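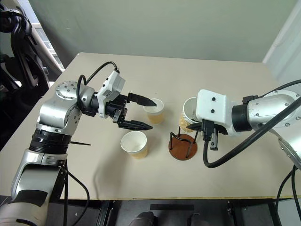 Notes on Recording Demonstrations for the Cup Task

6th February

This entry continues my record of the two-arm work at Judberg. In my previous entry I dealt with the mounting of the arms and the routing of the cables, and I will not repeat that material. The present entry concerns the recording of demonstrations by remote control, and the changes we have made to the procedure after the first full set.

The task is simple to state. Paper cups stand on the table beside a cup holder with a wire frame, and the arms are to place the cups in the holder. One operator controls both arms from a pair of hand controllers. Every joint position is saved, together with the view from the head camera, and the saved recordings are later used to train the control policy. We refer to the whole collection as Elodia, a name chosen before I joined the project and kept for the sake of the folder structure.

We set a target of 600 accepted recordings. At the time of writing we have 133. This is lower than the plan called for, and the difference is largely a matter of how many recordings we reject. I had expected the difficult part to be the placement of the cup. In practice, most rejections come from the grasp.

A paper cup gives way under very little pressure. When the operator closes the gripper by hand control, there is no sense of resistance in the fingers, and the only guide is the picture. A new operator will usually close too far. The cup then folds inward at the rim, and the arm carries it to the holder in a shape that no longer fits the wire. Such a recording is complete in the technical sense, and the software accepts it. We do not. A policy trained on crushed cups will learn to crush cups, and we have already paid for that lesson once, on the Jedeck trial, where nearly a third of the set had to be removed after training had begun.

Elsa Harju proposed a limit on the gripper command, so that the fingers stop at a fixed opening regardless of how firmly the operator squeezes. I was against this at first. My concern was that the operator would stop paying attention to the grasp, and that the recordings would all look alike at the moment of contact. After comparing the two methods over several sessions, I have withdrawn the objection in part. The limit is now set at 68 percent of full closure for new operators and is removed once they have completed their training period. Experienced operators work without it.

The second matter is hesitation. When a person controls an arm from a short distance away, there is a natural tendency to stop just before contact and look. The pause may last only a moment, but it appears in the data as a stretch in which the arm does nothing, and a policy trained on many such pauses will sometimes stop before the cup and remain there. We considered cutting the pauses out by software. Elsa Huttunen wrote a small tool for this purpose and it works well on long pauses, though it handles the short ones poorly - it tends to remove the slow final approach as well, and the slow final approach is worth keeping. For now, operators are asked to rehearse the movement once without recording and then to perform it at a steady pace.

Third, there is the question of which arm does what. Our written instructions originally said only that the nearer arm should take the nearer cup. This proved too loose. With a cup near the middle of the table, one operator would use the left arm and another the right, and both were correct under the rule. The revised instructions state that the arm on the holder side is responsible for placement, and that the other arm may move a cup closer but should not reach across. While one arm is placing, the other is to hold still with its gripper open. I am aware that this reduces the variety of the recordings. We judged consistency to be of greater value at this stage, and the matter will be reviewed when the set is larger.

I should also record a correction. In an earlier entry I stated that cups lying on their sides would be excluded from the starting layouts. They are no longer excluded. A tipped cup is a common outcome of a poor grasp, and an arm that has never been shown how to deal with one will be of limited use. Operators may now begin with a cup on its side, provided that the layout is noted in the session sheet before recording starts.

The session sheets themselves have been reduced to 2 pages. The former version asked for a written comment after every recording, and operators filled this in with the word "fine" so regularly that the column carried no information. The new sheet asks for a comment only when a recording is rejected. Completed sheets go in the gray folder on the Miettinen shelf, and should not be left beside the control station.

Several readers have written to ask whether guiding the arms directly by hand would be quicker. For a single arm and a rigid object, I believe it would be. With two arms the operator has to stand within the working area and both hands are occupied, so that the operator's own body enters the camera view and hides the cups. We used hand guiding during the early setup to mark positions above the holder, and it remains useful for that purpose.

The remaining recordings are scheduled to run through May. I have asked that the first batch made under the revised instructions be kept separate from the 133 already accepted, so that the two can be compared before they are joined. The comparison will be the subject of a later entry.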